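Robot club update, February edition (long overdue sorry)

Ok quick one before I go back to my actual homework. Club is alive. We have a team name now, Kornbridge, and a project, and the project is laundry. Yes really. The laundry challenge at Provholm asks you to get a robot to pick up one piece of clothing off a bed and fold it. Sounds easy. Is not easy.

How it works for us right now: before the arm does anything, we record people doing the job by hand, with a gripper you hold and squeeze. Camera rides along on the gripper. Every try is one recording. Then Tamiru (our training code, named after a password, long story) chews on all of it overnight.

Numbers so far

282 recordings total. 174 good ones. The rest got tossed, mostly for going too fast, or somebody dropping the cloth and picking it up again with their other hand, which the robot does not have. I am guilty of at least 30 percent of those. My wrist hurts.

Beds are hard

We started on a table and that went fine. A bed is a different animal. Stuff sinks in. You go to pinch the shirt and you get shirt plus blanket and the whole lot comes up together. Best trick we have is aim for a fold that already sticks up, come in low, squeeze slow, THEN lift. Keep your elbow loose. Dark cloth on a light cover is the easy setting so we are doing a ton of that first, and teh white-on-white stuff can wait until we feel brave.

Also check the screws at the pivot before each round. They work loose. I lost 6 recordings to a wobbly finger and did not notice untill I watched them back.

Going in for a pinch on the navy one, big cream duvet underneath: 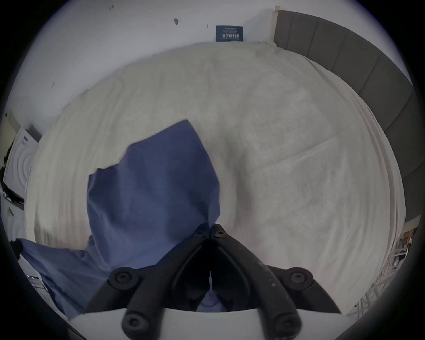
What's next

Need 215 good ones before we train again. More bedrooms, more blankets, different lighting. If you're in the club and your bed is made, you're up. Bring towels too, we are short on towels.

Then the real arm gets its turn. Will post how that goes, even if it's bad. Ok homework, bye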